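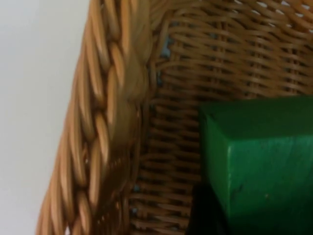 From the Allotment Path: Your Blackberries Are Early and So Are the Complaints

The blackberries along the Alvarado towpath have come in ahead of schedule, and with them the annual letters. We have had one saying the canes are a disgrace and should be cut back to the fence, and one saying the canes were cut back too hard in February and there will be no fruit for anyone. They came in the same mail. I have put them next to each other in the folder, where I hope they will be happy.

For the record, the canes were cut in February, as they are every February, by Callum Lamont and whoever he could talk into it. There is fruit. I ate some of it on the way to type this. It was sour, but I have been told by several readers that I pick too soon, and I see no reason to change at my age.

A few notes for those heading out.

The towpath is open to all pickers from the footbridge down to the old Rivimis boatyard, a stretch of 858 yards. Past the boatyard gate the bushes belong to Morag MacAulay. Morag is a generous woman and will probably give you a bowlful if you knock. She is less generous with people she finds in the hedge. Last summer she found three, one of whom writes this newsletter.

Wear long sleeves. Everyone knows this and every year half the path turns up in shorts, looking afterward as though they had tried to bathe a cat.

Red berries are not ripe. Black and shiny berries are nearly ripe. The ones you want have gone a little dull and come away when you barely touch them, and they are all at the back, over the nettles. Please don't bring a ladder. The bank is soft there and Magnus Gillies has already shown us what happens. He is fine, thank you for asking. The ladder was borrowed, and its owner would still like a word.

Do not wash the fruit until you are ready to use it, or you will have gray fuzz by morning. If you're freezing them, spread them on a tray first and bag them once they are hard. Skip the tray and you'll own a single large blackberry in the shape of a bag, which you will chip at until spring with a butter knife. I still have one from two years ago. It has become a sort of relative.

On jam

The jam table will be back at the summer fair, in the hall this time, after the wasps. Labels must say what is in the jar. Angus Lindsay's entry last year was marked "Various," and while it tasted very good, the judges would have liked to know what they were swallowing. He has promised to write more. He has also promised to use a new lid.

We sold 727 jars last time, counting the small ones, and the money went toward the path gravel. You may have noticed the gravel, chiefly in your shoes. The bill for the next stretch is $2602, so please make plenty, and please buy someone else's as well as your own. Buying back your own jam out of pride does help the gravel, but it upsets the people behind you in line.

Several of you asked for the plain recipe again. Equal weights of berries and sugar, the juice of a lemon, a big pot. Simmer the fruit with the lemon until it slumps, add the sugar, stir until it has dissolved, then boil hard. Put a saucer in the freezer before you start. A drop of jam on the cold saucer should wrinkle when you push it with a finger. If it doesn't, boil a few minutes more and try again. If it never does, call it syrup, put it on pancakes and say that was the plan. Murdo Hepburn has been making syrup by this method for years and has a ribbon for it.

Leave some low down for the birds and for the children, who can't reach the rest and will otherwise eat whatever they find, as we learned with the elderberries.

Jars for the fair can be left at the Skulum Street porch any evening before dark. Clean ones, please. Someone left a box with the pickles still in.

Last updated: Jul 8, 2022

Search the newsletter Enter keyword Go

Recent items
Gravel: Your Questions, Such As They Are
Found on the Towpath: One Boot, Left
Wisiler Bridge Closed Again for Painting
Whose Goose Is It?
Summer Fair: Tables Still Open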